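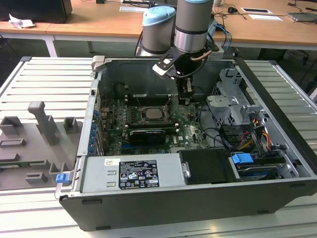
Cludeo line trainer, the one with the foot pedal

Posted 25 July 2020

Quick one, I have a read-through on the laptop in an hour and still don't know Act Two.

Bought this in the spring when our production got pushed to November. $85 with the pedal. There's a cheaper one without, don't bother, the pedal is the whole point. It's a little recorder you load your scenes into, your cues in one voice, your own lines in another or left as silence. Tap the pedal, it gives you the cue. Tap again, next cue. Hold it down and it feeds you the line you've dried on.

Background so you know how hard I've been using it. The play is a two hander set in London, 1666, a baker and a lodger stuck in one room the week of the fire. Somewhere near 1000 lines between us and I have the bigger half. Long speeches, lots of repeats that are nearly the same but not quite. "I'll not go down there" comes up in four different forms. Horrible to learn off the page. I always jump from the second one to the fourth and lose six pages.

Setup. Slow. You record everything yourself, scene by scene, and it wants a beep between each line so it knows where to cut. The manual says to press the side button. The side button is tiny and makes a click you then hear forever on playback. Use the pedal for marking instead, works fine, not mentioned anywhere in the manual. Took me two evenings to get the first act in. Second act quicker.

It has 29 slots and one slot is one scene, or whatever you decide a scene is. I broke ours up by entrances which was a mistake, two of them came out nearly twenty minutes long and there's no skipping forward inside a slot except by tapping through. Redid them in short chunks. Much better. Name them as you go, because renaming later means scrolling the alphabet one letter at a time.

What's good

The pauses. It waits. My old way was a tape of the other part with gaps left in it, and the gaps were always wrong, so you learn to race or you learn to stand there like a post. With the pedal you take your own time and you can actually play the speech. Walk about, try it angry, try it sitting on the floor.

Shuffle mode. Throws you a cue from anywhere in the slot. Brutal. Found out I only knew the lodger's long speech if I'd said the page before it first. Fixed that in an afternoon.

Battery is good. Charge it on a Sunday sort of good, I've never run it flat.

Sound is fine. Voices only, don't expect to run your fire effects off it. I tried with the church bells, sounded like spoons.

What's not

Pedal cable is too short. If the thing is on a table you can't get more than a couple of steps away. I put it in a coat pocket and ran the cable down my leg, ok for standing speeches, no good for the bit where I crawl under the bed.

The hold-to-prompt gives you the full line every time. I'd like just the first two or three words, like a real prompter would. When you get the whole thing read at you it's too easy to nod and carry on without learning it. You can get round this by recording only the openings in a second slot, I did that for the worst pages. Uses up slots tho.

No way to share. My scene partner has the Colo, which is phone only and has no pedal, and we couldn't swap recordings at all. Ended up reading each other's parts down the phone into the mic. Sounds awful, works. Colo is free for one script and has the text scrolling while you listen, so if you learn by eye you may well like it more. I don't, I learn by ear and by walking.

Also tried the Kamata cue cards before this. Nice thick cards, box falls apart. Fine for a small part. For a long one you end up with a shoebox full and then you drop it.

Ordered from Drarau Stage Supply, came quick, pedal was loose in the packaging with no bag but no harm done. They swapped a dud charger with no fuss.

Would I buy it agian? For a big part yes. For a butler with nine lines, no, get a friend and a cup of coffee. Four stars, would be five with a longer cable.

Right, Act Two.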